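Handling of Crumpled Sheet Material
Project report, group Isis, 22nd August

3. Method

The aim was to compare ways of storing thin sheet material between uses. Flat folding takes the least space but needs a clear table and more time. Wadding is quick, but the creases set and the piece takes up more room. Both were tried in the Patow workroom in June.

Each piece was weighed on the Annamalai bench scale before storage. The heaviest came to 1018 g. Folded pieces were pressed under a 600 g plate. Wadded pieces were left without a load. Storage time was 6 days in all cases.

4. Observations

Creases in wadded material run in several directions and cross each other. Deep folds stay in shadow under low light, so crease length could not be read from photographs alone. Crease depth was graded by hand on the Clurera scale, from 0 to 3.

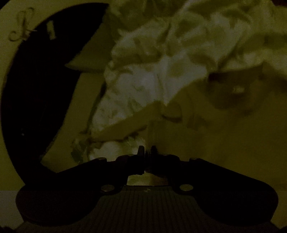 Figure 3. Pale crumpled material with diagonal creases and shadowed folds.

Grades for wadded pieces varied between readers. Grades for folded pieces matched in all cases. Side lighting should be fixed before the next set of readings.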